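Rellimstead Household Linen Survey: README

Version 2, released 4 Feb 2019
Maintained by Svatopluk Holub and Ludmila Krajčí

What this is

A table of answers from households in Rellimstead about how they wash, dry, fold and store their towels, cloths and bed linen. The survey was run on paper in June and typed up over the following months. There is one row per household, 178 rows in all. We posted 700 forms through letterboxes in the old town and the streets behind the station, and the rest of the town was not covered.

The data was gathered for a local study of water use and drying space in flats. It has since been asked for by people interested in laundry habits more generally, so we have tidied it and put it in one place.

Files

households.csv – the main table
items.csv – the kinds of linen each household said it owned
comments.txt – free text from the back page of the form, with names and house numbers taken out
form.pdf – the blank form as it was posted
codes.txt – the meaning of every code used in the two tables

All text is UTF-8. Fields are separated by commas and missing answers are left blank. Earlier copies used 99 for a missing answer, so please check that you are not working from one of those.

Main columns in households.csv

hh_id: household number, given in the order the forms came back
people: number of people living there
home_type: house, flat or other
wash_temp: usual wash temperature for towels, in degrees Celsius
dry_place: line, airer, radiator, tumble dryer or mixed
fold_style: halves, thirds, rolled or none
store_place: cupboard, drawer, open shelf, basket or other
keep_years: how long the oldest towel in use has been kept
spin_speed: usual spin speed, where known

The spin_speed column is thin. Many people wrote "whatever it does" or left it out. Where a number was given, 1000 is the most common answer. We did not try to work out the speed from the make of machine.

Item types

The form asked about bath towels, hand towels, tea towels, flannels, cleaning cloths, sheets and pillowcases. Microfibre cloths caused trouble. Some households counted them as cleaning cloths, others as towels, and a few wrote them in by hand at the bottom. In version 1 they were all coded as cleaning cloths. They now have their own code, MF, in items.csv, whatever size they were said to be.

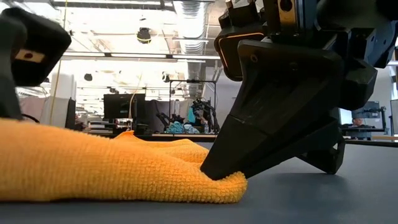 Microfibre towel, item code MF.

Fibre is recorded only where the household gave it. If the form said "cotton, I think" we entered cotton and set fibre_sure to 0. Colour was asked for on the form but is not included, as the answers were too loose to code. People wrote things like "all sorts" and "used to be white".

How the forms were entered

Ludmila typed the first half and Svatopluk the second. Each then checked the other's rows against the paper. Where we could not agree on a reading, the cell was left blank and the row number noted in codes.txt.

Fold style was the hardest column to enter. The form had a small drawing for each style, but many people described their own method in words. We put these under the nearest style and kept the wording in fold_note. A towel folded in half and then in thirds is coded as thirds. A towel laid over a rail and never folded is coded as none. 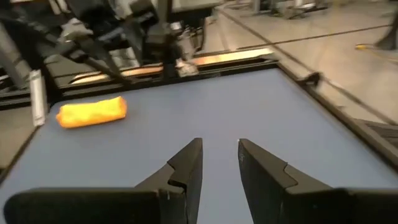

Blue work surface, with the floor beyond.

Known problems

Households 41 and 42 may be the same home. The handwriting is alike and most answers match, but the number of people differs. Both rows have been kept.

The question on drying was worded badly. It asked where towels are dried "in winter or in bad weather", and some people answered for the whole year. Do not use dry_place to compare seasons.

Flats are under-counted. Two of the larger blocks have locked entrances and we could only leave forms in the lobby. Few came back. Josen Court sent back almost none, so any figure for that block on its own is not worth much.

The keep_years answers bunch at five, ten and twenty – people were plainly guessing. Use bands if you can.

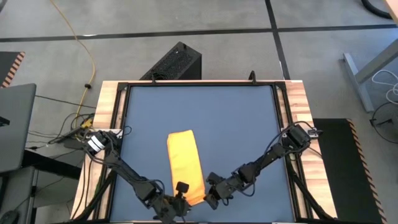

Changes since version 1

The column wash_often has been dropped. It mixed washes per week with days between washes and could not be sorted out after the fact. Street names have been replaced by the area codes A to F. Spelling in comments.txt has been left as written, apart from the removal of names. The codes for store_place now separate "basket" from "open shelf", which were merged before.

Privacy

No names or addresses are held in any file. The paper forms are kept in a locked cabinet at the Machala reading room and cannot be borrowed. If you think a comment points to a particular person, tell us and we will take it out.

Use and credit

You may copy, change and share the tables for any purpose, as long as you name the source. Please cite as: Holub and Krajčí, Rellimstead Household Linen Survey, version 2. If you publish a correction, send us a copy so that it can go into the next version.

Paper and printing for the forms were paid for by Atent, who had no say in the questions.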